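Häufige Fragen zur Vermietung von Messeständen und Möbeln

Plulden Mietmöbel, Standort Tostitz

Wir bekommen viele Fragen per E-Mail, und die meisten wiederholen sich. Deshalb habe ich sie auf dieser Seite gesammelt. Wenn Ihre Frage fehlt, schreiben Sie uns bitte, dann ergänze ich sie.

Wie früh muss ich reservieren?

Für kleine Stände genügen in der Regel zwei Wochen. Im Mai und im September sind viele Messen gleichzeitig, dann bitten wir um eine frühere Anfrage. Eine Reservierung ist erst gültig, wenn Sie von uns die schriftliche Bestätigung bekommen haben. Eine telefonische Zusage reicht leider nicht, auch wenn das Gespräch sehr freundlich war.

Was ist im Grundpreis enthalten?

Im Grundpreis sind die Wände, der Boden und der Aufbau enthalten. Möbel werden einzeln berechnet. Strom bestellen Sie bitte direkt beim Veranstalter der Messe, weil wir dort keine Anschlüsse legen dürfen. Die Bestellformulare haben oft eine eigene Frist, und diese Frist können wir nicht verlängern.

Welche Möbel kann ich dazu mieten?

Theken, Stühle, Stehtische, Prospektständer und Schränke. Die Schränke der Serie Sjöberg werden am meisten gefragt, man kann darin Taschen, Prospekte und Getränke verstauen. Sie sind abschließbar. Für einen verlorenen Schlüssel berechnen wir 26 Euro.

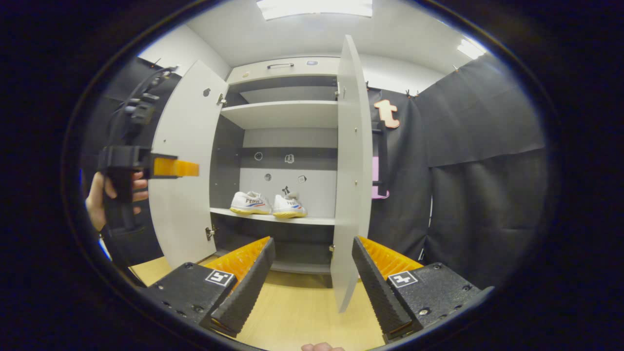 Ein Kunde schrieb uns dazu, er habe den Schlüssel schon am ersten Abend im Hotel vergessen und am nächsten Morgen nicht an seine Prospekte gekommen; ob es denn keinen zweiten gebe. Doch, es gibt einen zweiten. Er liegt in unserem Büro in Tostitz und kann während der Messe angefordert werden. Die Fahrt wird aber nach Aufwand berechnet, deswegen ist es billiger, den Schlüssel am Stand einer Person fest zu geben.

Kann ich die Wände selbst bekleben?

Bei Stoffwänden bitte nicht kleben. Benutzen Sie Haken, die oben eingehängt werden, wir liefern sie auf Wunsch mit. Klebeband hinterlässt Reste, und die Reinigung kostet 50 Euro pro Wand. Bei glatten Wänden ist ablösbare Folie erlaubt, wenn Sie sie vor der Rückgabe selbst entfernen.

Trägt der Boden schwere Geräte?

Normale Büromöbel und Theken sind kein Problem. Wenn Sie eine Maschine ausstellen möchten, brauchen wir vorher das Gewicht und die Stellfläche. Wir legen dann Platten unter. Am Tag des Aufbaus ist das nicht mehr möglich.

Kann ich den Stand vorher planen?

Ja, mit dem Programm Skustix. Den Zugang schicken wir zusammen mit dem Angebot. Sie ziehen die Möbel in den Grundriss und sehen sofort den Preis. Die Farben am Bildschirm sind nicht ganz genau, besonders bei Grau und Beige. Wer es genau wissen muss – zum Beispiel wegen der Firmenfarbe –, bekommt von uns ein Stoffmuster per Post.

Was muss ich bei der Rückgabe beachten?

Leeren Sie bitte alle Schränke und Theken, auch die oberen Fächer. Wir finden nach jeder Messe Ladegeräte, Brillen und Visitenkarten. Fundsachen bewahren wir fünf Wochen auf, danach werden sie entsorgt. Lassen Sie die Schranktüren nach dem Ausräumen offen stehen, dann geht die Abnahme schneller. 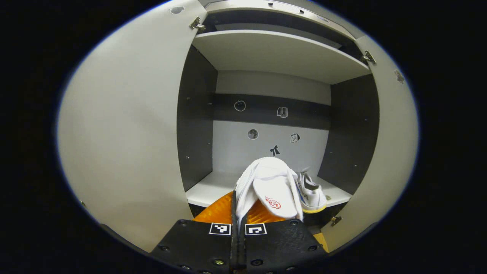
Was passiert bei einem Schaden?

Kleine Gebrauchsspuren sind normal und kosten nichts. Melden Sie größere Schäden bitte gleich, am besten noch vor dem Abbau. Wir schicken Ihnen dann einen Kostenvoranschlag, bevor wir etwas reparieren lassen.

Kann ich kostenlos stornieren?

Bis zur schriftlichen Bestätigung ja. Danach gelten die Bedingungen, die in Ihrem Angebot auf der letzten Seite stehen. Wenn die Messe vom Veranstalter abgesagt wird, schreiben wir Ihnen den Betrag für den nächsten Termin gut.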